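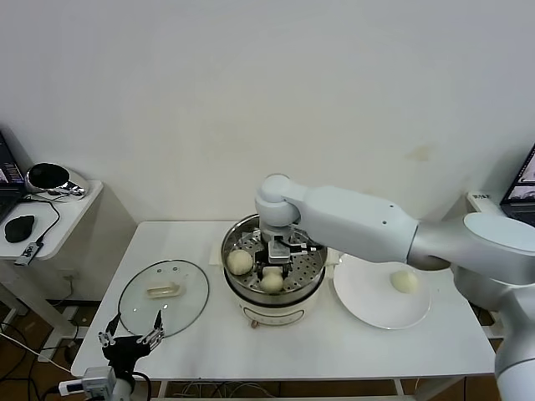 Sunday, evening

Slept badly and started late. Generator went off at 5 again. Fuel log says it should have run until breakfast, so either the gauge is wrong or the evening shift is filling to the old mark. Left a note for both shifts to dip the tank by hand until we know which.

Spent the morning on the dormitory roof at Flostwood. The east slope is finished except for the ridge. The west slope still has the original sheeting, with rust through at most of the lower fixings. Esperanza Cantero went along the gutter line with me and marked the sheets that have to come off before any more weight goes up there. She wants the purlins checked too. Two of them took a screwdriver to the depth of the handle. The original estimate allowed for sheeting only, so timber will have to come out of contingency, which already paid for the septic repair.

The children are sleeping in the school block for now. It works in August. It will not work when classes start. The house mothers have asked for a date and I have told them I will give one when the timber is on site and not before. I gave them a date for the showers and was wrong by most of a month.

Grisum confirmed the second container. Manifest received at last. 40 mattresses, 300 blankets, school furniture, one commercial washing machine, and a line that says "sundries" with a weight of 333 kg. Customs will not pass a line that says sundries. We lost nine days over the same word last time. Wrote back asking for an itemized list with a value against each item, and for the donation certificate to carry the same consignee name as the bill of lading. Last time one had the trust and the other had the home, and the broker charged us for the amendment.

The washing machine is three-phase. The laundry room has single-phase. Asked Grisum whether it can be swapped before loading. If not, we run a new feed from the kitchen board, provided the kitchen board can take it. I have my doubts about that board. The cover is warm to the hand when both ovens are on. Electrician to measure the load before anyone orders cable.

Lunch at the home. Soup and bread.

Afternoon on the water samples. The well by the gate is clear on both tests. The one behind the laundry is still over the limit for nitrates, same as spring. It stays locked and is used for the garden only. I repainted the sign on the cover, which had faded to nothing. The proper fix is to extend the pipe from the gate well and cap the other. Jonosholm have said they might fund the pipe if we dig the trench. Trench depth needs to be below frost, and the first stretch crosses the yard where the old foundations are, so digging by hand there.

Went through the accounts after that. The monthly support from Bråten arrived short. Probably bank charges taken at the sending end, as happened in winter, but I need it in writing before I can close the month. The food line is over. Most of it is flour and cooking oil. The fuel line is over as well, and will stay over as long as the generator is doing the work of the mains.

Esperanza raised the two oldest boys again. Both age out of the home next year and there is no arrangement for either. One has an offer of a room with the joinery workshop, conditional on papers he does not have. His birth was registered in a different county and the office there answers letters slowly or not at all. We agreed she will go in person, and take the boy, as they will want a signature. I am to find the bus fare and the registration fee under some heading that allows it.

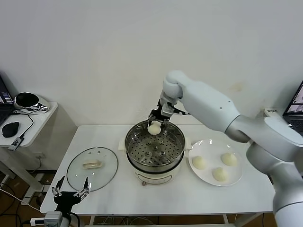

Steamer and buns.

Power failed for a short time while I was copying out the sheet numbers. Back before I had found the lamp. The list for the roof is now as follows: all the lower course on the west side, plus the three sheets around the chimney, plus ridge flashing full length. Sealant we have. Screws we have, but the washers on them are the wrong size and will leak within a season, so those go back.

For tomorrow: timber merchant when he opens, electrician, letter to Bråten, chase Grisum for the itemized list. Measure the trench line. Ask the evening shift what mark they are filling to.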